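5 min read

Pipes on the ceiling, and other things I've stopped apologizing for

So the big news from my end of the newsletter is that I've finally stopped trying to hide the ceiling. If you've been reading since the Graltlow days you'll remember my long campaign against it (the fabric panels, the paper lanterns, that awful week with the fishing line), and I'm happy to report that I lost and I feel great about it.

Quick catch-up for the new folks. I rent a workroom on the lower floor of the old Irel building, and like most rooms down there it has a white ceiling with long white pipes and ducts running toward the back. When I moved in I thought it looked like the inside of a refrigerator. I wanted beams! I wanted a nice flat ceiling with one good lamp in the middle! What I got was ductwork, and a lease that says in two separate places that I can't box any of it in.

Then last winter Hannelore Ackermann came by to borrow my tall ladder, looked straight up, and said the pipes were the best thing in there. I laughed at her. She didn't laugh back. She has a room one floor up with a dropped ceiling, those speckled tiles, and she told me she'd trade in a heartbeat, because every time something leaks up there she finds out from the stain. Mine I can see. If there's a drip, I know which joint.

That got me looking at the thing properly for the first time, and what was really bugging me was the dust. Ducts collect it on top where you never look, and then the heat kicks on and it all drifts down onto whatever you just finished. I'd been blaming the carpet for two years. There is hardly any carpet.

So I cleaned it. It took me two weekends and I don't recommend doing it the way I did, which was from the front of the room to the back, so that I walked through my own mess the entire time. Start at the back. Cover the tables with old sheets, wear glasses even if you don't need them, and go over everything dry before you bring out a wet rag, or you'll be painting the pipes with gray mud. I used a long-handled duster for the round pipes, a vacuum with the brush end for the tops of the ducts, and then a barely damp microfiber cloth with a drop of dish soap. The tape at the duct seams you just leave alone. I picked at one loose corner and got a very stern note from Bernd Stöcker in the building office – fair enough, he had to come down and redo it.

While I was up there I noticed how many little scuffs there were in the white, so I asked Bernd what paint they'd used. He didn't know, but he had half a can of something in the boiler room and it matched well enough. I touched up the worst spots with a small brush. Now the whole run is one color again, pipes and ceiling together, and it all sort of settles back and lets you get on with things. Ok-hee Min says the room looks taller. It doesn't measure any taller (I checked, I'm that person), but I know what she means.

Lighting is the next job. I've got two clamp lamps pointed up right now and the light comes off the white really softly, much better than the bare tube I had before. No clamping to the pipes themselves, please, mine are on the shelf posts. Venla Jääskeläinen has promised me a pair of floor uplights she's not using, and if they turn up in February I'll tell you how they do.

One more thing, and then I'll let you go have your coffee. A few of you wrote in asking whether you should paint your own pipes a bright color. I love that for you! I tried a sample of mustard on a scrap of duct and carried it around for a week, and every time I set it down it was the only thing I could look at. White it stays.
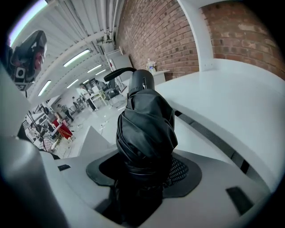 How often should you dust overhead pipes and ducts in a workroom?

Twice a year is plenty for me, once before the heat goes on and once after it goes off. If you sand or cut fabric in the same room, do the tops of the ducts every couple of months.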